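Rivside Hall - Pre-Opening Safety Checklist with Comments
Completed by Pejman Rahimi, 3 February 2018
Building: former Durnel chapel, Omancombe, built 1867
Form 43, upper and lower floors

Mark each item OK, Fix or Check again. Write a comment for anything that isn't OK. Leave the sheet in the red binder by the side entrance when you finish.

ENTRANCES AND EXITS

Front double doors open fully - OK. Left door drags a little on the mat. Mat trimmed and taped down.
Side exit push bar - OK.
Rear exit to yard - Fix. Bar works, but the trash cans had been rolled back against the door again. I moved them to the fence. They need a painted box on the ground so people know where they go.
Exit signs lit - OK downstairs. Check again upstairs, where the sign over the gallery stairs flickers.
Outside steps and handrail - Fix. Bottom bracket on the rail is loose in the brick. The screw turns and does not bite. Esfahani has been asked to quote for a new anchor along with the gutter work.

FIRE

Extinguisher by kitchen - OK, gauge in the green, tag current.
Extinguisher by stage - Fix. Gauge fine, pin seal missing. Swapped with the spare from the office.
Smoke alarms, lower floor - OK, all sounded on test.
Smoke alarms, gallery - OK, but the one over the organ loft is hard to hear from the main room with the doors closed.
Fire blanket in kitchen - OK.
Panel log filled in - Check again. Nothing written for two weeks in July of last year. The panel's own memory shows tests on those dates, so I have copied them across in pencil.

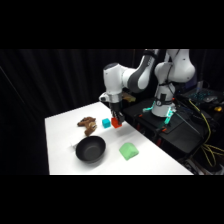 Reading time: 2 min

ELECTRICAL

Outlets in main room - OK except the double by the radiator, which has a cracked cover plate. Taped off. Replacement is in the parts drawer.
Extension cords - Fix. One brown cord in the closet has a nick near the plug. Cut up and thrown away.
Breaker panel labeled - OK. Breaker 2 still says "boiler" and now feeds the hall lights. New label written.
Portable heaters - none in use. Please keep it that way.

FLOORS AND STAIRS

Main room floor - OK. Two boards near the piano are springy but not a trip hazard yet.
Gallery stairs - Fix. Nosing strip lifting on the fourth step. Glued and weighted overnight, look at it before anyone goes up.
Kitchen floor - OK. Wet floor sign was behind the freezer - put it back on its hook.

CURTAINS AND DRAPES

Flame retardant tags present - Check again. Stage drapes have tags. The older pair stored under the stairs do not, and should stay there until they are treated.
Clear of lamps and heaters - OK.

KITCHEN AND RESTROOMS

Hot water at sinks - OK, no scalding at the taps.
Fridge temperature - OK.
First aid kit - Fix. No large bandages, eye wash out of date. Both on the shopping list.
Accessible restroom pull cord - OK. It had been tied up out of reach. Untied.

KEYS AND CONTACTS

Key safe code changed to the new one - OK. The old code, 2088, no longer opens it.
Emergency contact sheet by phone - Fix. Plumber's number is the old one. Corrected by hand, needs reprinting.

Open items carried to the next sheet: rear yard marking, handrail bracket, gallery exit sign, stair nosing, drape tags, first aid supplies.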